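Nenance Folding Work Table, White Top

Item no. 3677
Made by Dellell. Ships from our Tindthorpe warehouse.

The Nenance is a folding work table for sorting, packing, craft work and light assembly. It has a smooth white top, a steel frame and four legs that lock open. We have carried it longer than any other table in the shop, and it is still the one most schools and small stockrooms order.

The top is a laminate sheet bonded to a solid core, with a matching edge strip on all four sides. It wipes clean with a damp cloth and dish soap. Dry-erase marker comes off if you get to it the same day. Permanent marker needs rubbing alcohol, and you may have to go over it twice. Do not use scouring pads or oven cleaner on it.

The legs fold flat against the underside and are held by a spring clip. Push the clip in, swing the leg out and wait for the click before you stand the table up. One person can set it up, but two make it easier to carry through a doorway.
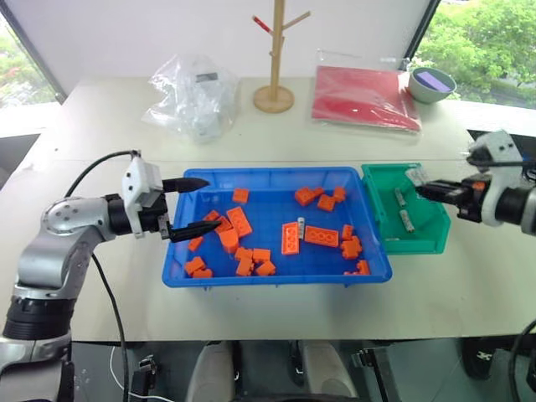
Load rating is 400 pounds, spread evenly over the top. That figure is for a table standing on a level floor with all four locks engaged. It is not meant as a step or a seat. If you plan to clamp a vise to it, use the Picard edge plate (sold separately) so the jaws do not mark the laminate.

Each foot has a threaded leveler with 2 inches of travel. Turn it by hand to start, then finish with a wrench. On carpet, take the rubber caps off first and put the wide plastic feet on. Both sets come in the box.

What's in the box
Table top with legs attached
Rubber foot caps
Wide plastic feet
Wrench for the levelers
Instruction sheet

Changes to this model
Tables made since May have a heavier leg clip than the old ones. The new clip fits older frames, and we sell it as a spare. If your table has a round clip with no tab, you have the earlier version. It is safe to keep using, but it is stiffer to release -- a drop of light oil on the pivot helps.

Storage
Folded tables can be stored upright or flat. Keep stacks to 13 tables or fewer, with the tops facing each other in pairs and a sheet of cardboard between them. An unheated garage is fine as long as it stays dry. Water that sits on the underside will lift the backing sheet over time, and the warranty does not cover that.

Delivery and returns
Tables go out by truck, curbside. The driver will not bring them in unless you add inside delivery at checkout. Check the corners of the carton before you sign, and write any damage on the delivery slip. Returns are accepted unused and in the original carton. Return freight is paid by the buyer unless the table arrived damaged.

For orders of several tables, or for spare clips and feet, write to Jérémie Guillot at the trade desk and include the item number.

Page updated 2019-11-02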